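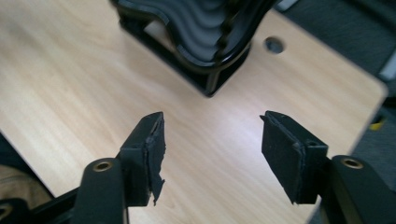
Left pad torn, right one starting to lift at the edges

Gripper pads keep shredding, is it the glue or the pads?
Clivness Help Board > Robots & Automation > Grippers
Posted Jul 14, 2019 by tapeandzipties

Hi all! I do two-handed recording with a pair of hand-held grippers, and the rubbery pads on the fingers are coming apart on me. The left finger on one of them is the worst. The edge has gone all ragged and there's a strip hanging off the bottom end. The other finger isn't that bad yet, but the pad is peeling along the top and I can get a fingernail under it.

The job is shoes onto a rack and off again, a pair at a time, and we're at nearly 500 runs on this set. A torn flap folds over when the fingers close, so the grip isn't square anymore and the shoe twists. I dropped three in one afternoon (one of them right on my foot, thanks). What bugs me more is the recordings – if the pad gets worse a little at a time, then the early runs and the late runs aren't really the same gripper, are they?

I've already tried pressing the loose part back down with Roreck contact glue. It held until after lunch. Should I trim the flap and keep going, or stop and redo both fingers? The pads are the stock Virnivton ones, if that matters.

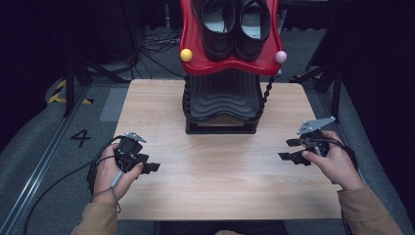
2 replies

poirier_bench

Stop and redo both fingers, and I'd do the second gripper at the same time so they all start out fresh. If you trim the flap you end up with a smaller pad on one side and a hard corner that the shoe will find every time.

Gluing over old glue is probably why your fix let go. Peel the whole pad, scrape the finger down to bare plastic, wipe it with alcohol and let it dry before the new one goes on. Then clamp it overnight. I know, nobody wants to lose the evening, but an hour was never enough for mine. Round the pad corners a tiny bit with scissors first. Square corners are where all of mine started lifting.

And yes, write down the run number when you change them! I went back through a set last October and had no idea which runs were on the bad pads. I ended up tossing 773 of them.

gritty2551

had the same thing, I just wrap grip tape around the finger and swap it when it looks gross. not pretty and it's thicker so check that it still closes all the way. never tried it with shoes though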